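Workshop notebook, February
Cell 2 (textile picking), Prilevley hall

08:40. Started with the cell stopped and locked. The night log shows 1,496 picks since the last service and 76 of them marked "no grasp". In the week before it was much less, so I wanted to look at the gripper before anyone changes the software again.

Removed both fingers. The pads on the left one are worn smooth at the tip, the right one is still good. I changed both, as we always do them in pairs. New pads are from the Traneck bag in drawer 7. There is one pair left after this, please order. Screws tightened by hand and then with the small torque key, same setting as on the card inside the door.

Between the finger and its slide I found a plug of lint, pressed hard like felt. The left slide did not close fully because of it. I took it out with tweezers and cleaned the rail with a dry brush. No oil there! Last time somebody oiled it and the dust made a paste within some days.

09:55. Homing the gripper. First attempt stopped with an over-current message, second was fine, then 12 open-close cycles without a message. I do not know why the first one failed. Perhaps I had not seated the connector well; I pushed it again and it clicked.

Wrist camera: the bracket was a little loose, one of the two screws could be turned with the fingers. Tightened, then repeated the hand-eye calibration with the Yang board. The old result is kept in the folder with the ending _old, do not delete it yet. Cleaned the lens with the cloth from the optics box. The focus ring is fixed with lacquer and I did not touch it.

11:20. Slow run at reduced speed, dark blue cloth on the white surface, approach height as in the Novley recipe. I saved wrist camera pictures during the run to compare with the grasp log.
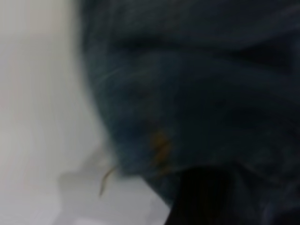 Wrist camera, slow run. Dark blue cloth, black fingertip at the bottom edge. Loose brownish thread on the left, small orange-brown spot on the cloth.

At this distance the picture is too soft to judge the weave, and there is motion blur in it also. For the grasp decision we should use a picture from higher up - the close one is only useful to see where the finger is against the cloth. The pale streaks look like lint to me, but I cannot be sure from the picture. I will check the piece by hand before it goes back in the bin.

To do:
- order pads
- shorter exposure for the wrist camera, try first with the lamp at full
- add the slide cleaning to the weekly card, at the moment it is only on the monthly one
- ask if the approach can wait a moment before the picture is taken

14:10. Cell given back at reduced speed. Full speed only after the exposure test. The key is in its usual place and the lock is signed off.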